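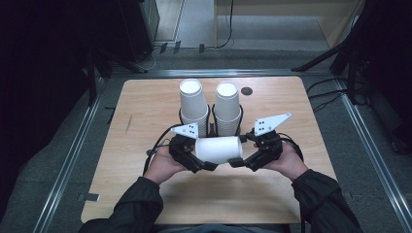 One cup, two grippers, and both hands fully occupied at the Wundo workshop.

The cup school

By Wyn Mostyn

The first thing you learn about teaching a robot to handle a paper cup is that you've been handling paper cups on false pretences. You thought you knew how. Then somebody straps your good intentions to a pair of black grippers and you squash one flat in front of strangers.

I did this on a grey morning at Wundo, a small automation outfit in Lewis, where the tables are wood and the floor is carpet of the sort you remember from the tax office. Burgi Fuchs runs the teaching sessions. She has a dentist's calm and a recycling bin full of my work.

The method is simple enough to explain to a relative. You hold a gripper in each hand, do the job yourself, and the movements are recorded. The white plates on top carry patterns of black dots, which let the system follow where each gripper is and which way it's tilted. Later, a pair of robot arms gets to have a go at the same job with what you've shown it.

The job in question is moving cups. You take one from a stack, turn it on its side, pass it between the grippers and put it back on the other stack. Then you do it again. Burgi's project, called Cliltska for reasons lost to an old whiteboard, had 449 good runs on file when I arrived. It had the same number when I left for lunch.

"You're thinking about the cup," Burgi told me.

I asked what I should be thinking about.

"Your elbows."

She was right, which was annoying. With fingers, you feel a cup start to give and ease off before you know you've done it. With a gripper, the news arrives late. You have to go in slowly, close the jaws a little less than seems polite, and keep your elbows from wandering off on business of their own. You also have to mind the cables, which have a talent for finding your sleeve.

After lunch I managed three clean runs in a row, then dropped the next cup under the table. Burgi kept the three. The fourth she deleted, although she does save some fumbles if the person recovers well. A robot that has only seen perfect work, she says, has no idea what to do when a cup slips.

Wundo hopes to have its arms restocking a café counter at Vovmont by October. Burgi thinks this is optimistic, and she's the one who would have to get them there. For now her people work in shifts of two hours, after which the wrists complain and the runs get sloppy.

I bought a coffee on the way home and held it with enormous respect. The lid came off anyway.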